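Oct 4, 2024

Location notes, Suvura series, episode four (the noodle shop episode).

Back from the second visit to Stekwood. Writing this up before the call sheet goes out so the camera and sound people can find everything in one place.

The kitchen set is staying in the north bay. We measured again: 34 feet from the roll-up door to the back wall, 30 feet across. That leaves enough depth for the counter, the two hosts and a long lens, as long as the walk-in stays where it is. The earlier plan had the counter turned toward the loading side. I've dropped that. The traffic noise comes in from there and the door doesn't seal at the bottom.

Sound check. Stood at the counter position and recorded room tone with everything off, then with the hood on low, then on high. Low is usable. High is not, it sits right on top of speech. Hood stays on low while anyone is talking, and we run it on high between setups to clear the smoke. Someone needs to own that switch. Put it down for the second AD until told otherwise.

Refrigeration compressor cycles every few minutes and can't be turned off with food in it. Same problem as the Panier shoot in January. There we kept losing the ends of takes and had to patch them with wild lines. Going to try hanging two layers of moving blanket on the compressor side and see what is left.

Power. The bay has its own panel. Induction burners on one circuit, lights on another, nothing else on either. The rice cooker tripped a breaker at the first visit when it shared with a burner. It now has its own outlet near the prep table. Tape labels are on, please don't move them.

Light. Windows face north and stay even most of the day. Key is the big soft source over the counter, kept high so it doesn't show in the pot lids. We tested the lid problem with three different pots and the brushed one was the only one I'd shoot close. The shiny ones show the whole lighting grid. Art department has been told.

Exteriors. Orakzai is playing the street front for the shop. It's a 70 minute drive each way in the morning, so exteriors and kitchen can't share a day. I had them on one day in the first schedule and that was wrong. The sign is real and we have permission for it in wide shots. Close shots of the menu board still need a yes in writing.

Continuity between the two places: the shop door opens inward at Orakzai and there is no door at all on our set. Simplest fix is to cut on the hosts' hands, from the push on the door to the first plate landing. Storyboard has been changed, page 78 of the binder. If anyone is holding an older copy, toss it.

Aprons: need doubles of both, same wash, same fade. The new ones read too blue next to the ones from episode three.
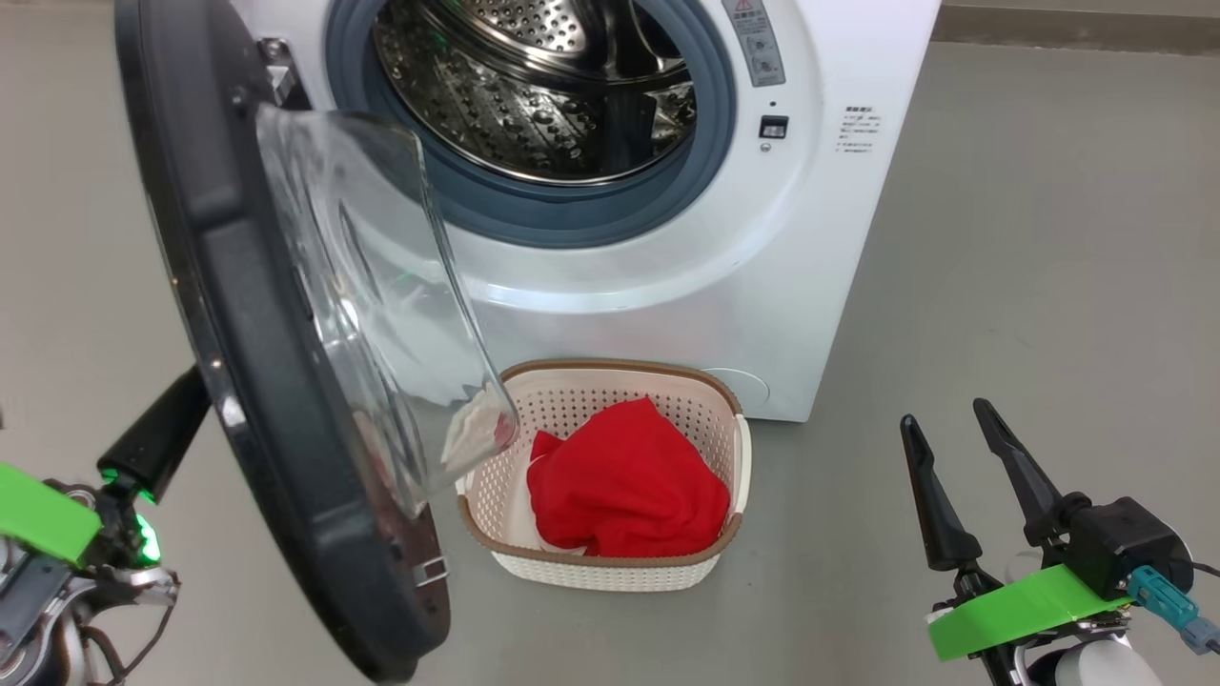
Reply from sound, added to this entry after lunch: blankets will help with the compressor but won't fix it. The hum is coming through the floor as much as the air. Would prefer lavs on both hosts and the boom only as backup, and five minutes with the compressor running so there is a clean bed to lay under the cuts. Also asks that the knife work be recorded by itself after each recipe, on the same board.

Agreed to all of that. The five minutes goes in right after the first setup, when people are waiting on lights anyway. Knife work gets its own line on the call sheet.

Still open:
Menu board permission
Rubber mat for behind the counter, black, not the ribbed kind
Whether the walk-in door can be propped for the produce shot
Parking at Orakzai for the grip truck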